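Bench and floor check, hand-held gripper sessions
Robotics project, Shehu building, ground floor
Checked by: Salamatu Alhassan
Month: December
Start of check: 3.30 pm

Marks used: **OK** = fine as found. **ACT** = something to do, see comment. **N/A** = does not apply this time.

Carry on from the November sheet. Anything left open there has been copied across and marked *(carried)*.

## 1. Before anyone picks up a gripper

- [x] **Sign-in sheet filled in.** OK. Everyone using the kit has signed, including the two who came over from the Paris group.
- [x] **Induction done.** OK for all but one student, who missed it. He may log trials on the laptop but does not handle the grippers until he has done the induction with me.
- [x] **Sleeves, hair, jewellery.** OK. Sleeves rolled or short. One bracelet taken off and put in a bag. Lanyards go in the drawer by the door, please, and stay there until the end.
- [x] **Drinks and food.** ACT. Bottles with lids are allowed in the room but they do not go on the bench or under it. Reminded two people. The notice by the door has faded and wants printing again.
- [ ] **First aid box.** ACT. Box is in its place but the small plasters have run out. I will ask the office for more.

## 2. Grippers

Both grippers of the Clarari pair were looked at, left first and then right. The spare was not out.

- [x] **Fingers fixed firmly to the body.** OK on both. No play when pushed sideways.
- [x] **Finger tips clean.** Left OK. Right had tape residue on one tip. Wiped off with a dry cloth. Do not use solvent on the tips.
- [x] **Open and close through the full range.** OK. Left is slightly stiffer than right at the wide end. It was the same in November and has not got worse *(carried)*.
- [x] **Printed parts on top.** OK. No cracks. The screw on the right one was a quarter turn loose and has been done up.
- [ ] **Pinch point label.** ACT. Missing from the left gripper. There is a sheet of labels in the Curunex box, second shelf.
- [x] **Cable where it joins the gripper.** OK on both. Look for bending right at the joint. If the outer sleeve has split, the gripper comes out of use and goes in the red tub with a note.

Comment: people still put the grippers down on their fingers. They go down on their side, on the mat, cable facing away from you. Please show new members this at the start of the session.

## 3. Bench top

- [x] **Bench steady.** OK. Pushed from each side, no rocking.
- [x] **Surface clean and dry.** OK after a wipe. Some glue spots that will not come off; they are flat and can be left.
- [x] **Edges free of splinters.** OK. Run a hand along the wooden edge once a month.
- [x] **Only the objects for the current task on the bench.** OK. The task was the lid and tray one, from page 19 of the project folder. The lid starts flat on the left, the divided tray on the right, and the student works on both with one gripper in each hand.
- [x] **Objects undamaged.** Lid OK, no sharp corners. Tray OK, dividers whole. Throw a lid away as soon as it cracks. The thin ones split at the rim and the split edge can cut.
- [x] **Light over the bench.** OK, but the glossy tray throws back a fair bit of glare. If this bothers the person working, turn the tray or move their standing place. Do not climb on anything to move the light.
- [x] **Cables kept off the working area.** OK. They should drop over the edge on the outer side of each arm and never cross between the hands.

Hand positions were checked during a trial, with the student asked to hold still at the start of a move. Both forearms were bare, the grippers were low over the bench and the fingers pointed in towards the objects. 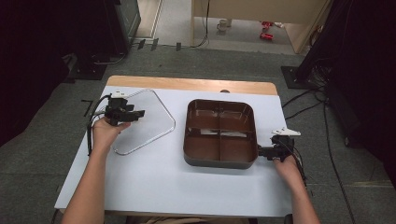 ## 4. Floor and cables

- [ ] **Cables on the floor flat and out of the walking line.** ACT. The ones to the right of the bench need a cover or tape where people step round. We have cover strip in the store, but it needs cutting to length. Two people to do this before the next session.
- [ ] **Stands and tripods.** ACT. Feet must be fully spread and the base clear of the place where the student stands. Nothing was loose, but one knob was only finger tight.
- [ ] **Small items on the floor.** ACT. Pick up cups and any small parts at the start as well as the end. The sweep was only being done at the end.
- [x] **Floor markers.** OK. Leave these where they are. If one comes up, tell me and I will measure it back in.
- [x] **Clear space behind the student.** OK. We ask for 70 cm as a minimum and there was more than that.
- [x] **Route to the door.** OK. Door opens fully.

## 5. Power and stopping

- [x] **Plugs and extension leads.** OK. All have a current test sticker. No lead plugged into another lead.
- [x] **Everyone knows which switch turns off the bench supply.** Asked 3 students. Two knew straight away, one pointed to the wrong switch and was shown. Ask again next time.
- [x] **Laptop charger off the bench.** OK.
- [x] **Warm parts.** OK. Both gripper bodies were felt after nearly 30 minutes of use and neither was warm.

## 6. During the session

- [x] **One person working, one watching.** OK. The watcher calls "stop" and the worker lets go of the trigger. They practised it once before the first trial.
- [x] **Breaks.** OK. Swap over when your wrists ache, even if the set of trials is not finished. Write the swap in the log.
- [ ] **Log kept up to date.** ACT. Trial numbers were there but the dropped-object column was blank on the last page. Please fill it in as you go.

## Jobs from this check

| Job | Who | State |
|---|---|---|
| Pinch point label on left gripper | S. Alhassan | open |
| Plasters for first aid box | S. Alhassan | asked for |
| Cable cover, right of bench | two students, names on the board | open |
| Tighten tripod knob | done during check | closed |
| New drinks notice | whoever is near the printer | open |
| Missed induction | S. Alhassan | booked |

Session allowed to go ahead: **yes**, with the student who missed the induction on the laptop only, and everyone walking round the left side of the bench until the cable cover is down.

Signed: S. Alhassan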